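okay so I finally did the toy corner on Monday and I have to talk about it somewhere, so you're all getting a thread

background: we moved into the Jovport place in August and the block bin has lived in the hallway ever since. Every morning I step on something. Usually a triangle

the plan was simple. Everything out on the rug, sort it, wipe it, put it back in a way a four year old might go along with. I gave myself until lunch (lol)

I counted the blocks while I was wiping them, it's the only way I get through a boring job. 194. We own 194 blocks!! I would have guessed half that

most of them are the Wemer ones my sister passed down, and then there's a random handful of plain cubes that came from who knows where. Those are the ones that get played with, obviously. The fancy arches and the little bridge pieces barely get touched

and out of all of them the red cube is THE cube. It gets carried to breakfast. It has been in the bath. If it goes missing at 7 pm there is no bedtime in this house

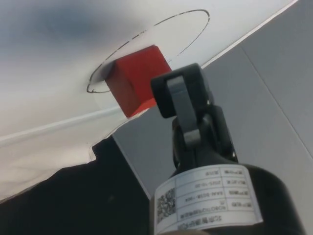 TOY CORNER, PART TWO: THE WHITE THING

red cube by the oval, smooth white curve, that's pretty much the mood I want for the whole corner. Plain and bright and not forty patterns fighting each other

I love that black oval way more than I expected to. The line's a little broken in places and it's tilted, and I think a perfect straight one would have bugged me. Now I want ovals on everything. Send help

the shine is nice too but oh boy does anything white and glossy show fingerprints in a house with a kid and a jam habit. I've got a damp cloth permanently parked on the shelf now. Warm water, tiny drop of dish soap, wipe, dry with an old T-shirt. The spray stuff left streaks and I gave up on it after two tries

okay storage. I looked at the Geum shelf unit that everyone keeps recommending and it was 429 dollars. For a shelf. For BLOCKS. I closed the tab and went and made a sandwich

ended up with a low Grema bench somebody two streets over was selling for 32 bucks, and it fits under the window with a finger's width to spare on each side. I measured it three times before I went to get it and still sweated the whole drive home

blocks go in by shape now. Cubes on the left, long ones in the middle, weird ones on the right. I tried by color first and it lasted one afternoon, so if you're thinking about doing the rainbow thing, good luck to you and please report back

oh and a bunch of them were sticky, like properly sticky, so those got the soapy cloth and then sat out on a towel overnight. Don't soak the wooden ones! I did that in our last apartment and the paint on two of them bubbled up and I'm still a bit sad about it

I also pulled out a bag to give away. Mostly duplicates, plus a xylophone I have strong feelings about. It's by the front door. It will probably be by the front door until spring, but it's out of the corner and I'm counting it

somebody already asked in my DMs about labels. I did little drawings on index cards and taped them to the bench, a square, a long rectangle and a squiggle for the weird ones. The squiggle got peeled off before dinner. The other two are hanging in there

still to do: a rug that isn't gray, something for the puzzle pieces, and a lamp, it gets dark over there by five. Under 200 for all three if I can swing it. If you've got a puzzle storage trick that doesn't involve zip bags please tell me, I've run out of zip bags

anyway cleanup last night took one song. Yes I did most of it. The red cube went to bed with its owner as usual and I'll add more once the rug situation is sorted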